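Subject: Re: [stemness-home] Cold wash, is it really all we need?
Date: February 2021

> I have been washing everything at 20 degrees for a year now, sheets and
> towels included, and I can't see why anyone would do it differently. The
> Swai liquid says it works from 15 degrees up. The Hendel people say the
> same about their powder. My bill has gone down and the colours have kept
> better. I'd go as far as saying the 60 button could be taken off the
> machine altogether.

I'm glad the bill is down, but I don't think one bill tells us much. You also said back in September that you had stopped using the tumble dryer. If I had to bet on which of those two changes saved the money, it wouldn't be the wash.

As for "works from 15 degrees", works at what? I have the Swai bottle in front of me and it says "great results", with a little star next to it. The star leads to a line on the back, in print I needed my glasses for, which says "on everyday light soiling". A pillowcase that a grown adult has had his head on for a week is a different matter. Grease off skin and hair doesn't shift well in cold water, as anyone who has done the dishes with the boiler off will know.

I kept a notebook for a while after the last time this came up. Same machine, same sheets, 40 one fortnight and 20 the next. The cold weeks were fine to begin with. By the third or fourth round the pillowcases had that stale smell as soon as they got warm, and the door seal had started to go slimy. A hot empty run cleared the seal and the smell went with it. I don't claim that proves anything. It was one household and I knew which week was which, so my nose may have been on my side. 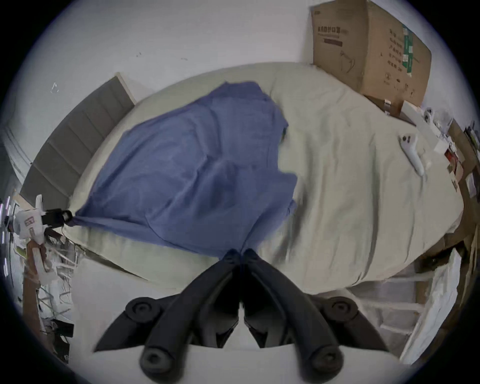
What I would like to see from anyone selling the cold wash idea is a plain account of what they washed, how dirty it was to start with and how many times they did it. Trasex put out a leaflet with a chart in it, claiming 357 loads "tested to the highest standard". Whose standard? There is no name on it and no mention of what was in the loads. For all I can tell it was clean tea towels. I wrote to ask and got back a voucher for 5 pounds off.

Somebody will say that hot washing wears the cotton out. Perhaps it does. I have one set that has been through the 60 wash for years and it has gone thin in the middle, where people lie on it, and nowhere else. That looks more like wear from sleeping than from heat. The elastic is another story and I'll give you that one. Fitted sheets do lose their grip sooner if you cook them.

For what it's worth, my own habit now is 30 for clothes, 40 for sheets, and 60 for towels or after anyone has been ill. I use less powder than the box says and I leave the door open afterwards. If you want to go on at 20 that's your business, but please run a hot one now and again and have a feel round the seal before you tell us all it's fine.

Has anyone here put a meter on the machine and measured a cold wash against a 40? Proper readings, please, not what it says on the sticker.

--
You are getting this because you joined stemness-home. To leave, send a blank message with "leave" in the subject line.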